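House rules for the gear bench – draft 2, please pick it apart

clostel_bench
Okay, after the July meetup I promised I'd type up what we've been doing at the Flurkholm bench, so the Flellamholm group can use the same rules and our logs finally mean the same thing. The task is the gear pair on the rail: two printed gears, one small, one large, arm puts them on the shafts and gets them to mesh. I love this task! It looks like a toy and then the teeth land tip to tip and you find out what your controller is made of.

What I have so far:

Speed cap stays on for the first 15 runs after any change, including "just a config change."
Hands stay off the table while the arm is enabled. If a gear rolls away, stop first, then reach.
Every run gets logged, including the ugly ones. Aborted runs count as runs.
Gears are checked for burrs before a session and swapped after 25 runs.
Reset means both gears off the shafts and back at their start spots.

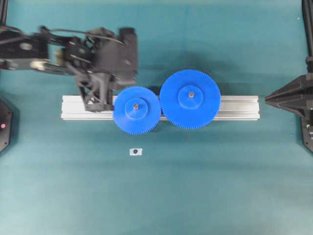

The part I'm least sure of is what counts as a success. At the moment we say both gears seated on their shafts with the teeth engaged, and the gripper open and clear. Is that enough? I keep going back and forth on whether the pair should also have to turn.

rackandpinyon
Love that somebody wrote this down. My vote is yes, it has to turn. Seated and engaged can still be jammed. Give the small gear a full turn by hand once the arm is disabled, and if the big one follows without binding, it passes.

mossy_servo
Disagree with the hand turn. The moment a person touches it you've added a person to the measurement. I'll turn a sticky gear a bit harder than you will, without meaning to, and my numbers go up. Either the arm turns it or we leave turning out.

rackandpinyon
Fair, but then you need a second skill just to score the first one. Half of us don't have a turning routine that works.

clostel_bench
Could we log both? "Placed" as one column and "turns" as another, with a note for arm or hand. Then anybody comparing can filter.

mossy_servo
That I can live with. Two columns, no merging them later into one happy percentage.

tinplate_owl
Coming at this from the safety side, since I end up doing the write-up for our space. The speed cap rule is good, but it needs to say who can take it off. At Flellamholm it's a two-person thing: one asks, one checks the workspace and does it. Takes a minute. Also please add that the stop button gets tested at the start of each session. Press it with the arm moving slowly and watch it hold. A button you haven't pressed in a month is decoration.

And your "hands off while enabled" should cover heads too. People lean in to look at the teeth. I do it myself!

clostel_bench
Guilty, constantly. Adding both of those. I'll word it as "no part of you over the table."

kettleworks
Question on the 25 runs. Where did that come from? We've been using the same printed gears forever on Azar (our arm, for the newer folks) and the log is at 2,005 runs now. I'd hate to print a new pair for every afternoon.

clostel_bench
It came from me getting nervous, basically. Our teeth were rounding off and the task was getting easier, so the success rate crept up while the code stayed the same. Very flattering, totally useless.

kettleworks
Ha, okay, that would explain our great spring. Could we make it inspection-based, though? Keep one unused pair in a bag as the reference, compare against it at the start, swap when the teeth look different.

mossy_servo
"Look different" to whom? I'd keep the number for anything you plan to share, and let people do inspection for practice sessions.

rackandpinyon
+1 to that split. Also write the print settings in the log header – material, layer height, which way up it was printed. A change of filament threw us off for weeks.

tinplate_owl
And the start spots. If they get nudged when someone wipes down the table, that should count as a change, so the speed cap comes back.

clostel_bench
Good, that's all going in. Draft 3 tonight, with the two result columns, the stop test, the two-person cap removal and the shared/practice split on gear swaps. The hand turn stays in as an option unless mossy writes us an arm routine for it :)

mossy_servo
Give me until the next meetup. I've got one that works on the big gear and hates the small one.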